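Lamthorpe Storage Notes
Gallery: tubes, cups and other small upright items

Home | Room index | Drawer inserts | Galleries | Contact

This gallery covers small items that are kept standing up: tubes, sachet boxes, cups, short bottles. The notes are taken from the shelf and tabletop work at Lamthorpe between February and the end of spring. The full item register runs to 1,594 lines. Only the entries that raised a question about footprint, height or label direction are repeated on this page.

Terms used in the notes:

Footprint: the area an item takes up on the shelf when it is standing the way it will be stored.
Face: the side of the item that carries the main printed name.
Clearance: the free height between the top of the item and the underside of the shelf above.
Neighbor: any item within one hand width.

Entries keep their register wording except where a shelf code would mean nothing outside the building. Shelf numbers are counted from the floor.

Shelf 2, left bay
Short bottles, screw caps. Stored two deep. The rear row is raised on a strip of scrap board so that the caps can be read from the front. The strip is loose and lifts out for wiping.

Shelf 2, right bay
Sachet boxes, opened. The torn flap goes to the back. Boxes with less than a third of their contents are merged with a full box of the same date, and the empty one is flattened.

Shelf 4, Jokasska tray
The Jokasska tray has seven slots of equal width. It suits round items well and flat items badly: a flat carton turns in the slot and shows its edge. Cartons were moved to shelf 5. Two slots are kept open for items returned during the day.

Shelf 5, cartons
Stored on the long edge, face out. A bookend at the right side holds the row. When the row drops below half, the bookend is moved in and the gap goes to whatever is waiting on the table.

Shelf 6, Sharifi rack
Wire rack, open base. Narrow tubes drop through the wires unless a liner is fitted. The liner is a cut sheet of shelf mat. Replace it when the corners curl.

Sorting table, morning
Items come to the table before they get a shelf code. Each one is stood up, turned until the face is toward the sorter, and checked for a date. Anything that will not stand unaided goes to the sling drawer.

Sorting table, supplements
Probiotic products are entered under the name on the pack, in the script used on the pack, with a plain English word after it for searching. The line for this one reads 益优, probiotic, tube.
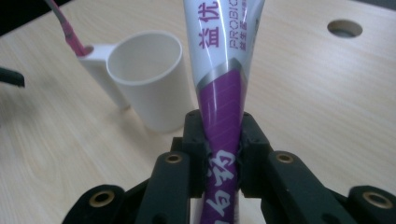
Supplements have their own bay on shelf 3, at eye height for a seated person. The bay is shallow, one item deep, and nothing is stacked. Where a pack has printing in more than one direction, the face is set by the largest characters and the smaller text is ignored.

Sorting table, cups
Cups with handles are given the footprint of the cup plus the handle. Handles point left on the shelf, which leaves the right side free for the next item. Cups are not used as holders for tubes. This was tried in February and dropped, as the cup hid the lower half of every label.

Shelf 3, Skarkosance dividers
Clip-on dividers, clear. They grip a shelf edge up to the thickness of a standard board and slip on anything thinner. A fold of paper under the clip holds them for a while. Spacing is set by the widest part of the item, which on a tube may be at either end.

Shelf 3, clearance check
Minimum clearance is two fingers. Tall tubes that fail the check are moved to the end of the bay, where the shelf above stops short. They are not laid flat.

Table edge, cables
Charging cables are routed along the back of the table and clipped down before sorting starts. A cable crossing the work area pulls light cups over when it is moved. Clips are checked at the close of the day.

Return bin
Items with no readable date, no face or a split seam. Emptied at 4 p.m.

Next gallery: jars and lids
Previous gallery: flat packs and envelopes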